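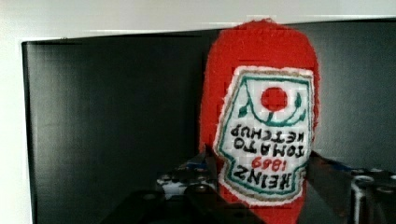 Projetos > Gratitz > Automação da separação > Relatórios

Relatório de progresso – linha de separação de artigos têxteis, armazém de Gratitz
Data: 2021-04-30
Preparado por: Mỹ Nghiêm
Para: Mattes Schmieder, Fundo Cedano

O posto automatizado entrou em funcionamento no turno da manhã. O braço retira peças de pelúcia e de malha e coloca-as nos tabuleiros de expedição. As peças rígidas continuam na bancada manual, tal como previsto na candidatura.

Os artigos macios deram mais trabalho do que o planeado. A força de fecho da pinça teve de ser ajustada por família de produto, porque o valor único proposto pela Troltov deixava marcas na malha. O catálogo tem 60 referências e 16 já têm parâmetros validados. Faltam sobretudo as peças compridas e as que têm etiquetas bordadas, em que a leitura falha quando a peça chega virada ao contrário. O fornecedor está a rever essa parte do programa.

Pessoal

Não houve redução de postos. Duas operadoras passaram da separação para a supervisão do braço e para o controlo de qualidade, depois de formação dada pela Thân. Ambas referem menos dores nos ombros. Referem também que a vigilância do ecrã cansa de outra maneira e que as paragens pequenas obrigam a levantar-se muitas vezes. Pediram rotação a meio do turno – foi aceite e está em vigor.

No turno da tarde mantém-se alguma desconfiança. A equipa quer saber por escrito o que acontece às categorias profissionais quando o segundo posto for instalado. A resposta depende da administração e ainda não foi dada.

Próximos passos

Concluir a validação das referências em falta até setembro. Instalar a proteção lateral do segundo posto. Rever a tabela de categorias com os representantes dos trabalhadores.

A execução orçamental segue em anexo. Não se pede reforço de verba neste período.

Contacto: gabinete de projetos, Gratitz | Todos os direitos reservados | Voltar ao topo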